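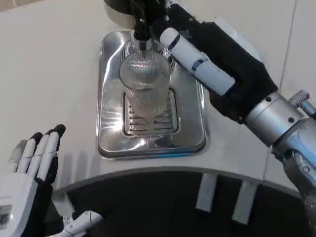 A reader wrote in to say that a ribbed glass should never be left on the slotted grate between pours, on the grounds that the slots hold water against the base and leave a ring. The same reader wanted to know whether the grate lifts out or has to be cleaned in place. Both fair. I had meant to write up the tray on Wednesday anyway, so the answers go in with the rest of the entry.

The grate lifts out. It sits in its own recess in the middle of the tray and comes up with a fingernail at one end of the slots. It had been out twice since we moved in, to my shame, and the underside had a grey film with a hard white line where the water stands. Soaked it in the laundry tub in warm water and citric acid, 8 g to the litre, and went over the slots with an old toothbrush. The film came away. The line took a second soak.

On the ring: I ran a small test. One glass left on the grate overnight after a rinse, one left upside down on a tea towel. In the morning the first had a faint mark on the base, the second had nothing. The mark wiped off with vinegar. I would call the reader correct in principle and will keep leaving glasses there.

The tray itself is polished stainless and shows everything. Fingerprints, splash marks, the direction of the last wipe. Tried three cloths. The blue microfibre left lint in the corners. The Clultex one was better on the flat but skates over dried spots. An old cotton pillowcase, cut up, gave the cleanest finish and cost nothing. Wipe along the length, then dry straight away. Letting it air dry puts back all the spots you just removed.

Tap meter on the Festau filter read 1,965 litres this morning. The booklet that came with it wants the figure written down at each cartridge change, and I missed the last one, so I can't say how many litres this cartridge has done. Have put masking tape inside the cupboard door with today's reading on it. Flow is still fine. Timed it with the kitchen scale underneath: a full tumbler in 8 seconds, same as in February.

Drips are a separate matter. After shutting off, the nozzle lets go of a few drops over the next minute. I had blamed the seal and ordered one from Taheri. Before fitting it I tried holding the glass under for a slow count of five after the flow stopped, and the tray stayed dry. What's left is residual water in the spout. The seal has gone in the drawer with the spare hose clips.

The bench is the part I'm less happy with. It's a pale off-white and there is a tea-coloured shadow creeping out from the left corner of the tray, where the edge meets the benchtop. Bicarb paste lightened it. Did not try bleach, as I don't know what it would do to the sealant. The sealant is whatever Lernudero used when they did the install, and the invoice only says "clear, kitchen grade". Rang them. They will look it up and ring back.

Glasses: the ribbed ones stay in use. They hide water marks between the ribs better than the plain tumblers do, though they need a bottle brush and the plain ones don't. Two of the set have gone cloudy from the dishwasher. Vinegar made no difference to either, so I take it to be etching and have moved them to the shed for paint water.

Still to do: flush under the tray lip with a syringe, order citric acid (the bag is down to the last scoop), read the meter again at the end of the month. Cupboard hinge is squeaking too. Left it.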